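Ticket 2222: Hand gripper demo unit, jaws not closing fully on soft cloth
Queue: Open day / Plerevcombe site
Opened by: Umesh Tyagi
Priority: raised from normal to high, Tuesday
Status: closed, one item carried over

Problem as reported

During the morning slot of the open day the hand-held gripper (unit name Horik) stopped reaching full close. The trigger came back to its stop but the pads stayed apart by the thickness of a folded sheet. Visitors could still pick up a blanket. They could not hold a thin cotton cloth, which slid out as soon as the hand was lifted. The second unit, Farouk, was on the other table and did not show the fault.

The demo is the bedding one. A visitor takes the gripper, picks a fold of cloth off the bed, lifts it and lays it down again. The recording runs all the time and the width reading is shown on the side screen. Full close should read 0 and full open should read 800 on the raw scale.

Log

09:40. Fault first seen. Width reading at full trigger: 50. Expected 0. Asked the visitor to let go and try again, same reading. Moved the queue to Farouk.

09:55. Power off, power on. No change. Reading at full open still 800, so the top of the range is fine and only the bottom is out.

10:05. Ran the zero routine with the jaws held shut by hand. The routine finished without an error. Reading went to 0 while held and back to 50 when the trigger alone was used. The sensor is telling the truth. The jaws are stopping short.

10:20. Checked the pads for lint. Some fluff between the ridges on both sides, cleared with a dry brush. Reading now 48 to 50. Not the cause.

10:35. Took the trigger cover off. Cable seated, no fraying, clamp screw tight. Put the cover back and went on with a reduced demo: thick cloth only, no thin cotton.

11:10. Test run on the demo bed with the patterned cloth folded on top of the purple blanket. Approached open and slowly, tips level with each other, to see whether one jaw led the other.
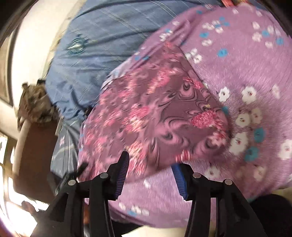
Farouk did the same thing at Cerkville in December, Horik just gets more use, and in that case it was the return spring sitting on the wrong side of its peg, so please look there before anyone adjusts the cable.

Comment noted. I had not opened the spring side at that point, as it means taking the unit out of the demo for longer than a coffee break.

12:30. Lunch closure. Unit on the bench, spring side opened. The spring was on the correct side of the peg but one coil had ridden up over the next. With the coil in that state the last part of the trigger travel winds the spring and does not move the linkage. Pressed the coil down with a flat tool and worked the trigger through its full travel by hand.

12:45. Reading at full trigger: 2. Repeated with the unit pointing down and pointing up, same result. Ran the zero routine again, reading 0.

13:05. Tried on the thin cotton from the bed. Held through lift, turn and put-down. Tried on the blanket as well to make sure nothing had been lost at the other end. Held.

13:15. Back in the demo for the afternoon slot, all cloths allowed.

15:50. Reading checked between groups: 0. No slips seen by the person on the table since lunch.

Cause

Overlapped coil in the return spring. How it got there is not known. The unit was let go of at full open many times in the morning, with the jaws snapping back, and that would do it. It could equally have come out of the case like that. Nothing in the start-up check would have caught it, because the check only looks at full open.

Changes made

Start-up check for both units now includes a full close reading. Anything over 2 goes to the bench before the doors open.

Card on the table changed from "release the trigger" to "let the trigger out gently".

The morning recordings from Horik are marked as not valid for width. The video is fine and can be kept.

Still open

Spare springs. There are none in the Plerevcombe kit and the only ones listed are at Cerkville. Request sent, no answer yet. If the coil rides up again before they arrive, the same fix can be done in a quarter of an hour with the small flat screwdriver from the top tray. Mark the clamp position with a pen first, as the cover pulls on the cable when it comes off.

Moved the spring request to its own ticket and closed this one.

U. Tyagi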